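Home | Recipes | FAQ | Contact

Sourdough questions I get all the time

3 min read

Do I need a fancy starter?
Nope! Mine is plain flour and water, and it lives in a jar by the sink. I feed it 100 grams of each in the morning (more if I'm baking for the Ormsby bake sale) and that's it.

Why is my loaf so flat?
Usually it sat out too long. In July my kitchen gets so warm that the dough is ready way before I am, so I start checking early and poke it with a wet finger. If the dent springs back slowly, get it in the oven.
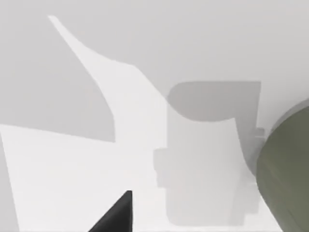 One reader wrote in to say that her loaves only stopped spreading once she cut the water back, and she wanted to know if that was cheating. Of course not! I use 274 grams of water now and I used to use way more. Wet dough is fun, but it's a pain to shape.

Can I bake it without a Dutch oven?
Sure. I used a sheet pan for ages, with a pan of hot water on the rack underneath. The crust comes out a little softer and my kids like it better that way.

How long does it keep?
Five days in a paper bag at my house, if we don't eat it first. After that I slice and freeze it. Toast it straight from the freezer, no thawing!

Can I swap in whole wheat?
Yep, start with 200 grams and use white for the rest. You'll want a splash more water too.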